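Trorkix Stone Sealer, penetrating, for marble and other light stone

Stullgate Kitchen & Stone Supply
Item 3963
477 ml bottle, flip cap
In stock, ships from Tevcombe
Page updated Jul 14, 2026

Back in stock. New label, same stuff in the bottle. If yours at home has the old green label it's fine, use it up.

Water-based penetrating sealer for honed and polished marble, limestone, travertine, light granite. Goes into the stone, doesn't sit on top. No color, no shine, very little smell. Slows down oil, coffee, wine, tomato. Slows down, please read that again. It gives you time to grab a towel. A glass of red left overnight will still leave you a ring.

And it does nothing for etching. We get more emails on this than on everything else put together. Lemon juice or vinegar on marble eats the surface and leaves a dull spot, sealed or not. A stain is a dark mark, an etch is a dull mark. For etches on polished marble you want the Neagu polishing powder, separate page, comes with the felt pad now.

Does my counter need it?
Put a spoonful of water on the stone near the sink. Wait ten minutes, wipe. Stone went darker where the water was, it needs sealer. No change, leave it alone and check again in a few months. Do the test in two or three places, the area by the faucet wears way faster than the back corner.

Don't use on
Quartz (the manufactured kind, it's mostly resin at the surface and won't take it). Laminate. Glazed tile. Anything that's been waxed or had a topical coating, unless you strip it first. Soapstone, use oil. Concrete, maybe, depends on the finish, email us with what was put on it.

Dark stone: test first. We've seen haze on black granite when people leave it on too long. Comes off with a second wet coat and a fast wipe, but still, test.

How to put it on
Clean the counter the day before with plain stone soap. No vinegar, no bleach, no orange cleaner. Let it dry overnight with everything off it, toaster and all.
Shake bottle. Pour a little on a white cotton cloth or a foam pad.
Wipe on in sections about as wide as your arm reaches. Surface should look wet but not puddled.
Leave it 10 minutes. If it soaks in sooner add more.
Wipe off ALL of it with a clean dry cloth. Then another clean dry cloth. This is the step people rush and then they get streaks.
Wait two hours, second coat, same way.
Light use after six hours. Keep water off for a full day. Oil and wine, give it three.

Front edges and the sink cutout get forgotten. Do the cutout edge with a small brush, it drinks a lot. Same with the underside of the overhang if you can get to it, not required though.

Backsplash in the same marble? Seal it too, at least behind the stove. Spray a cloth and wipe upward, don't spray the wall, it runs down behind the counter and dries in a line. Mask wood cabinets and painted doors under the counter if you're messy. Drips on painted fronts wipe off with a damp cloth if you catch them right away. Dried on dark paint they leave a whitish mark, try warm water and dish soap and some patience.

How far does it go
Depends on the stone. Polished marble, one bottle does two coats on a normal kitchen with an island. Honed takes more. Limestone takes a lot more, get two. Leftover keeps a couple years with the cap shut tight. Do not let it freeze, if it's been frozen it goes lumpy and it's done. We stop shipping it to cold states in November and start again when the trucks are warm enough, so order ahead.

How often
Once a year for most kitchens on honed marble. Polished can go longer. Go by the water test and not the calender.

Sizes
477 ml bottle, item 3963
Case of 12, $173, trade accounts only
Gallon jug, discontinued, please stop asking the Tevcombe counter for it, they don't have any in the back

Goes with
Neagu stone soap, the unscented one
Neagu polishing powder and pad
Stullgate white cotton cloths, bundle. Buy these or use old undershirts, just nothing with dye in it. Red shop rags bleed and then we hear about it
Foam applicator pads

Food contact
OK for food prep surfaces once it's fully cured, three days. Wash with stone soap and water before you roll dough straight on it.

Safety
Gloves. Open a window. Don't drink it, don't get it in your eyes, rinse with water if you do and call a doctor if it still stings. Keep away from kids and pets until dry. Safety sheet is under Downloads, the link was broken last week, works now.

Questions we keep getting

Brand new counter, did the installer seal it? Ask them. If they can't tell you, do the water test.

Can I put it over another brand? Usually yes if the other one was a penetrating type too. Do a small patch by the wall.

I already have an oil stain, can I seal over it? No. Get the oil out first with a poultice, baking soda and water paste, plastic wrap over it, leave a day, brush off, repeat. Sealing over it just makes it harder to pull out later.

Streaks after it dried? Put a bit of fresh sealer over the streaks, wait one minute, wipe hard. Works nearly every time. If not, email a picture taken from low down so we can see teh haze.

Does it change the look of honed marble? Hardly. Might be a touch darker for the first day, then it goes back.

Returns
Unopened, 30 days, you pay shipping back. Opened bottles no, sorry. Leaking on arrival, keep the box, send a photo, we send another.

Pickup at Tevcombe: desk closes at 4 now. Bring your order number. Ring the bell by the slab racks, the front one is

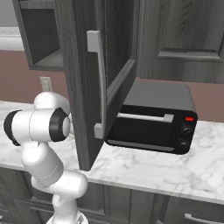 still broken. Trade accounts, use extension 666 for case orders, the main line just sends you back to the website.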